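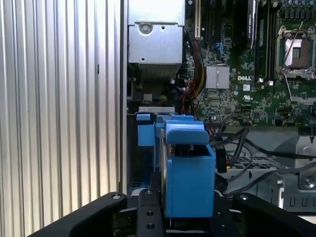 데스크톱 컴퓨터 섀시 내부

데스크톱 컴퓨터 섀시 내부는 본체 케이스 안쪽의 공간과 그곳에 장착되는 부품, 부품을 붙잡는 구조물을 통틀어 이르는 말이다. 메인보드, 전원 공급 장치, 저장 장치 베이, 냉각 장치, 배선이 주요 구성 요소이며, 제조사가 완제품으로 내놓는 업무용 기종에서는 플라스틱 캐리어나 브래킷, 걸쇠처럼 정비를 돕는 부속이 함께 쓰인다. 이런 부속은 금속 섀시나 녹색 기판과 쉽게 구별되도록 파란색이나 녹색, 자주색 같은 색으로 성형하는 경우가 많다.

목차
1 구조
2 메인보드
3 플라스틱 캐리어와 브래킷
4 냉각
5 배선
6 분해와 재조립
7 재사용과 수리 관행
8 용어
9 같이 보기

구조

섀시는 대체로 아연 도금 강판을 접어 만든다. 바깥 껍데기와 안쪽 골격이 나뉘는 것이 보통이고, 골격에는 메인보드를 받치는 돌출부, 드라이브를 넣는 베이, 전원 공급 장치가 들어갈 자리가 마련되어 있다. 넓은 판에는 골을 내거나 턱을 눌러 넣어 두께를 늘리지 않고도 휨을 줄인다. 접힌 모서리는 안쪽으로 한 번 더 말아 손이 베이지 않게 하지만, 값싼 케이스나 오래된 케이스에는 날이 그대로 남은 곳이 있다.

업무용 완제품은 조립 시장에서 파는 범용 케이스와 설계가 다르다. 범용 케이스는 여러 제조사의 부품을 받아야 하므로 나사 구멍의 위치를 규격에 맞추고 공간에 여유를 둔다. 완제품은 특정 메인보드와 특정 전원 장치를 전제로 설계할 수 있어 부피가 작고, 부품마다 모양이 다른 전용 고정구를 쓰는 일이 흔하다. 같은 제조사의 기종이라도 섀시 크기가 다르면 고정구가 서로 맞지 않을 수 있다.

섀시의 크기는 흔히 타워, 미니 타워, 소형(SFF), 초소형으로 나눈다. 타워형은 베이가 많고 팬과 방열판 주위에 공간이 있다. 소형에서는 드라이브 케이지가 메인보드 위를 덮는 경우가 있어, 메모리를 바꾸려면 먼저 케이지를 젖히거나 들어내야 한다.

메인보드

메인보드에는 CPU 소켓, 메모리 슬롯, 확장 슬롯, 칩셋이 놓인다. 문서 첫머리의 사진은 델 데스크톱의 내부로, 녹색 기판에 흰색 DELL 로고가 인쇄되어 있고 로고 바로 옆에 세로 홈이 파인 정사각형 방열판이 있다. 이 방열판은 칩셋의 열을 식힌다. 같은 기판에 검은색 메모리 슬롯 두 개와 검은색 확장 슬롯도 있다.

CPU 소켓은 은색 금속 고정틀과 레버로 이루어진 것이 일반적이다. 레버를 내려 걸면 고정틀이 CPU를 눌러 접점을 붙이고, 레버를 풀면 고정틀이 열린다. 사진의 소켓은 CPU가 없는 상태이다. 접촉 핀이 소켓 쪽에 있는 방식에서는 빈 소켓이 특히 약하다. 핀이 가늘어 손가락이 스치거나 옷자락이 걸리기만 해도 휘며, 휜 핀은 메모리 인식 불량이나 부팅 실패로 이어진다. 기판을 보관하거나 운반할 때에는 소켓 덮개를 씌운다.

메모리 슬롯은 양 끝이나 한쪽 끝에 걸쇠가 있다. 모듈 아래쪽의 홈과 슬롯의 턱이 맞아야 들어가므로 앞뒤를 바꾸어 끼울 수 없다. 세대가 다른 모듈은 홈의 위치가 다르다.

기판 표면에는 저항기와 커패시터 같은 표면 실장 부품이 빽빽하다. 크기가 몇 밀리미터에도 못 미치는 것이 많아 드라이버가 미끄러지면 쉽게 떨어져 나간다. 떨어진 부품은 육안으로 알아보기 어렵고, 고장의 원인을 찾는 데 시간이 걸린다.

플라스틱 캐리어와 브래킷

캐리어는 하드 디스크 드라이브나 SSD를 감싸 베이에 밀어 넣는 틀이다. 가장 흔한 형태는 U자 모양으로, 양쪽 팔 안쪽에 짧은 핀이 있고 그 핀이 드라이브 옆면의 나사 구멍에 들어간다. 팔을 살짝 벌려 드라이브를 끼운 뒤 놓으면 플라스틱의 탄성으로 고정된다. 베이에 넣을 때에는 팔 끝의 탭을 누른 채 밀고, 걸리는 소리가 나면 손을 뗀다.

브래킷은 팬이나 공기 덕트, 확장 카드를 제자리에 붙드는 부속을 가리킨다. 나사로 고정하는 것과 걸쇠로 고정하는 것이 있으며, 완제품 기종에서는 두 방식을 섞어 쓴다. 팬 브래킷은 팬의 진동이 섀시로 전해지지 않도록 고무 핀과 함께 쓰기도 한다.

색을 넣는 까닭은 손댈 곳을 알리는 데 있다. 색깔이 있는 탭은 누르거나 당기도록 만든 부분이라는 뜻으로 읽히고, 검은색이나 금속색 부분은 그대로 두어도 되는 부분으로 여긴다. 다만 색의 의미는 제조사와 기종에 따라 다르므로 정비 설명서를 확인하는 것이 원칙이다. 서버에서는 전원을 켠 채 뺄 수 있는 부품과 그렇지 않은 부품을 색으로 나누기도 한다.

재질은 ABS와 폴리카보네이트 혼합 수지가 많다. 여러 해 동안 열을 받은 캐리어는 탄성이 줄고 탭의 뿌리 부분이 하얗게 변하는데, 이런 탭은 다음번에 벌릴 때 부러질 가능성이 높다. 부러진 캐리어는 접착제로 붙여도 힘을 받는 자리가 다시 떨어지기 쉬워 통째로 바꾸는 편이다.

냉각

데스크톱의 냉각은 앞에서 공기를 들여 뒤로 내보내는 흐름을 기본으로 한다. CPU 방열판에는 전용 팬을 달거나, 케이스 팬의 바람을 덕트로 모아 보낸다. 칩셋에는 팬이 없는 작은 방열판을 붙이는 경우가 많다. 방열판의 핀 사이에 먼지가 차면 표면적이 줄고 공기가 지나가지 못해 온도가 오른다.

덕트가 있는 기종에서 덕트를 빼고 사용하면 공기가 CPU를 거치지 않고 흩어진다. 겉으로는 팬이 정상으로 돌기 때문에 원인을 알아채기 어렵고, 팬 소음이 커지거나 부하가 걸릴 때 속도가 떨어지는 증상으로 나타난다.

배선

전원 공급 장치에서 나온 선은 메인보드, CPU 보조 전원, 드라이브로 갈라진다. 선의 색은 전압이나 신호를 나타내지만, 제조사 전용 전원 장치에서는 통용되는 배색을 따르지 않는 예가 있다. 전면 버튼과 표시등, 팬에는 가는 선을 몇 가닥씩 묶어 쓴다.

완제품 섀시에는 선을 거는 고리와 홈이 정해져 있다. 원래 경로를 벗어난 선은 케이지를 닫을 때 눌리거나 팬 날개에 닿을 수 있다. 커넥터는 걸쇠를 누르고 몸체를 잡아 빼며, 선을 당겨서 빼지 않는다.

분해와 재조립

분해 순서는 기종마다 다르지만 큰 흐름은 비슷하다. 전원 코드를 뽑고 전원 단추를 몇 초 눌러 남은 전하를 내보낸 뒤 옆판을 연다. 이어서 케이블, 드라이브, 확장 카드, 메모리, CPU 방열판을 떼어 내고 마지막에 메인보드를 들어낸다. 전원 공급 장치의 금속 상자는 열지 않는다. 내부 커패시터에는 코드를 뽑은 뒤에도 전압이 남을 수 있다.

플라스틱 부속을 뺄 때에는 걸쇠의 방향을 먼저 살핀다. 위로 들어 올리는 것, 옆으로 미는 것, 한쪽을 축으로 돌리는 것이 섞여 있고, 방향을 잘못 잡고 힘을 주면 탭이 부러진다. 좁은 공간에서는 양쪽을 고르게 잡고 곧게 빼야 주변의 방열판이나 슬롯에 부딪히지 않는다.

나사는 길이가 다른 것이 섞이지 않도록 부위별로 나누어 둔다. 드라이브용 나사 자리에 더 긴 나사를 쓰면 드라이브 안쪽 기판에 닿을 수 있다. 재조립은 분해의 역순이며, 옆판을 닫기 전에 팬 날개가 걸림 없이 도는지 손으로 확인한다.

재사용과 수리 관행

업무용 데스크톱은 사무실에서 한꺼번에 교체되는 일이 많아 중고 부품의 공급이 꾸준하다. 메모리와 드라이브가 먼저 팔리고, 캐리어와 브래킷은 본체에 딸려 가거나 폐플라스틱으로 처리된다. 그 결과 드라이브는 멀쩡한데 캐리어가 없어 베이에 고정하지 못하는 본체가 생긴다.

중고 부품상 바테로(Baterow)는 한 해에 본체 3,000대를 해체하면서 캐리어를 따로 모으기 시작했다. 이곳의 분류표는 캐리어와 브래킷을 56종으로 나누며, 기준은 드라이브 크기, 탭의 위치, 핀의 간격, 색의 순이다. 색을 맨 뒤에 둔 것은 같은 파란색이라도 모양이 다른 부속이 많았던 탓이다. 분류표를 만든 팔라비 자이스왈(Pallavi Jaiswal)은 정비 지침서에 "색은 찾을 때 쓰고, 맞는지는 핀으로 본다"고 적었다.

수리 업체 판 로이(Van Rooij)는 회수한 캐리어 382개의 탭 상태를 점검해 그중 18개를 폐기했다. 폐기한 것은 모두 탭 뿌리에 금이 간 부속이었다. 이 업체는 금이 없어도 하얗게 변한 탭이 있으면 따로 표시해 두고, 드라이브를 자주 바꾸지 않는 본체에만 쓴다.

3D 프린터로 캐리어를 출력하는 방법도 쓰인다. 치수를 맞추기는 어렵지 않으나 층이 쌓인 방향으로 힘을 받으면 탭이 갈라진다. 탭을 눕혀서 출력하면 이를 줄일 수 있다. PLA는 열에 약해 장시간 켜 두는 본체에는 PETG나 ABS를 권한다.

용어

베이: 드라이브가 들어가는 칸. 3.5인치와 2.5인치가 흔하다.
케이지: 베이 여러 개를 묶은 금속 또는 플라스틱 틀.
캐리어: 드라이브를 감싸 베이에 고정하는 틀. 캐디라고도 한다.
브래킷: 부품을 섀시에 붙드는 받침이나 고정쇠의 총칭.
탭: 손가락으로 누르거나 당기는 돌출부.
고정틀: CPU를 소켓에 눌러 붙이는 금속 틀.
덕트: 팬의 바람을 특정 부품으로 이끄는 통로.

같이 보기

메인보드
하드 디스크 드라이브
방열판
컴퓨터 케이스
전원 공급 장치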